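Okay, thread time. I spent all of March learning to sew my own curtains and I have opinions now. Buckle up 🧵

Background: I moved into a rental with seven-foot windows and zero curtain rods. The ready-made panels I liked were $77 each. EACH. For a thing that hangs there! So I said, loudly, to my empty living room, how hard can it be.

Lesson one, wash your fabric first. I bought a huge piece of linen blend from Itton (the remnant place by the train station, go early, bring snacks) and cut it the same night because I was excited. Then I washed it. Reader, my curtains are now a cute cropped length. 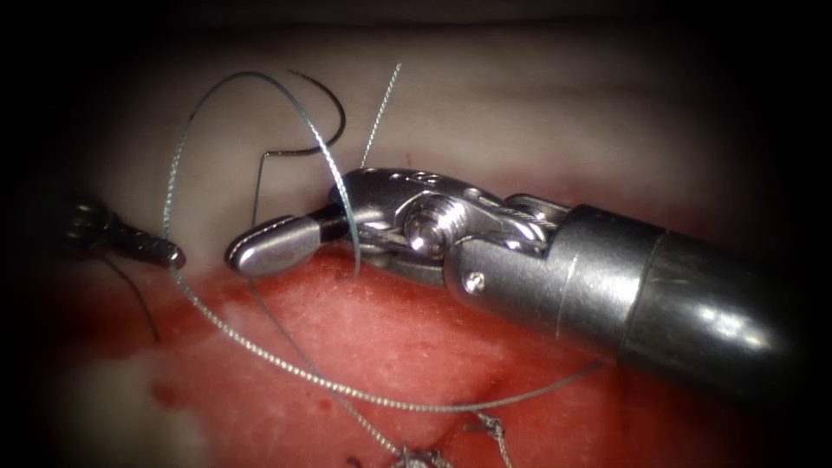
So back I went for more. This time I washed it, dried it on high, ironed it, and THEN got out the scissors. Ironing that much linen took two podcasts and most of my will to live, but the edges came out so straight I texted my sister a photo of a hem.

Thread matters more than I thought too. I'd been using a mystery spool from a hotel sewing kit and it snapped every couple of inches. Switched to a decent all-purpose polyester and my machine quit making the coffee grinder noise.

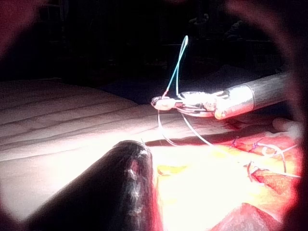 Also please change your needle. I had been sewing on the same one since I got the machine, which was, um, a while ago. A fresh one went through four layers of linen like butter and I felt like a genius for a whole afternoon.

The pattern I ended up with is the Skirholm panel, free download, very plain, back tabs so you don't see the rod. The instructions say 60 minutes per panel. Ha! Maybe if you already own a cutting table and don't have a cat. 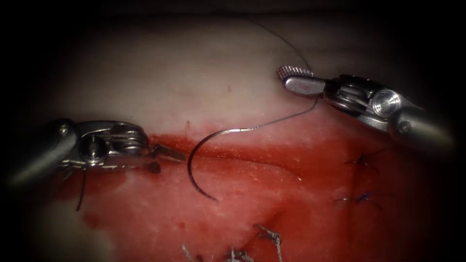
2 min read

Things I'd skip next time: the fancy weighted tape (a double-fold hem hangs just fine), the fusible stuff (peeled right off in the wash), and measuring from the floor up. My floor slopes. Measure from the rod down, every single window, even the ones that look identical.

Things I'd buy again: glass head pins, a long clear ruler, and those little clips quilters use. The clips are so good on thick corners, I use them on chip bags now too.

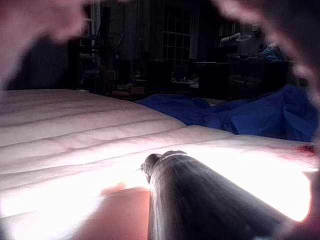
Anyway they're up! The living room is dim and cozy in the mornings and I keep opening and closing them for fun. Bedroom is next and I'm thinking a proper lining, so if you've got blackout fabric that doesn't smell like a shower curtain, tell me what it is please 🙏

491 likes · 77 shares

© April 2024 · Contact · Back to top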